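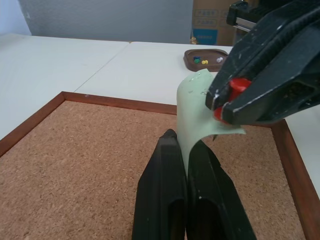 벽 한 칸의 힘, 동네 게시판을 다시 읽다

스마트폰 알림을 전부 꺼 둔 주말이면 나는 게시판을 보러 나간다. 목욕탕 입구, 도서관 계단참, 버스 종점 옆 슈퍼의 유리문까지. 종이 한 장이 붙을 자리만 있으면 거기엔 꼭 누군가의 사정이 걸려 있다. 기타를 배우고 싶다는 사람, 새끼 고양이의 식구를 찾는 사람, 토요일 아침에 같이 뛸 사람을 구하는 사람. 읽다 보면 한 시간이 훌쩍 간다!

이 취미에 불을 붙인 건 아르살란 차우드리(Arsalan Chaudhry)였다. 그는 골목 안쪽에서 작은 카페 '코나'를 운영하는데, 커피보다 벽이 먼저 눈에 들어오는 집이다. 화장실로 가는 좁은 복도 한 면을 통째로 코르크로 덮었고, 손님이면 누구나 붙일 수 있다. 규칙은 하나뿐이다. 날짜를 적을 것.

"처음엔 중고 책장 판다는 쪽지 하나였어요. 다음 날 그 밑에 누가 '책도 주시나요?'라고 써 놨더라고요."

그는 떼어 낸 쪽지를 버리지 않는다. 구두 상자에 차곡차곡 모아 둔 것이 지금까지 2,084장. 상자를 열어 보여 주는데 나는 그만 바닥에 주저앉아 버렸다. 영수증 뒷면에 쓴 과외 광고, 색연필로 그린 자전거, 번호를 가위로 잘게 오려 하나씩 뜯어 가게 만든 전단. 뜯긴 자리가 들쭉날쭉한 전단을 보면 괜히 내가 다 뿌듯하다. 아홉 칸 중 일곱 칸이 사라진 우쿨렐레 모임 전단은 특히 그랬다(그 모임은 지금도 매달 열린다).

온라인 게시판과 뭐가 다르냐고 묻는 사람이 많다. 나는 우연이라고 답한다. 검색창에는 내가 이미 아는 단어만 넣게 되는데, 벽 앞에서는 찾을 생각도 없던 것과 마주친다. 지난해 5월, 나는 화장실 줄을 서다가 제본 수업 쪽지를 읽었고, 그 길로 43쪽짜리 공책을 꿰매는 사람이 되었다. 삐뚤빼뚤하지만 정말 잘 펴진다.

글씨도 큰 재미다. 급한 사람의 글씨는 오른쪽으로 기울고, 물건을 아끼던 사람은 설명이 길다. 전기밥솥을 내놓으며 "누룽지가 특히 잘됩니다"라고 덧붙인 쪽지 앞에서는 살 마음도 없으면서 한참을 서 있었다.

직접 붙여 보고 싶다면 큰 글씨로 용건부터 쓰고, 연락처는 두 번 확인하자. 다른 사람의 쪽지를 덮지 않는 것은 기본이고, 일이 끝났으면 와서 떼는 것까지가 예의다. 종이는 조금 두꺼운 편이 좋다. 복도 바람에 얇은 종이는 금세 말린다.

코나의 벽에는 요즘 악보 교환 쪽지가 늘고 있다. 나도 어제 한 장 붙였다. 제본용 밀랍 실이 남아서 나눠 드린다고, 연두색 펜으로.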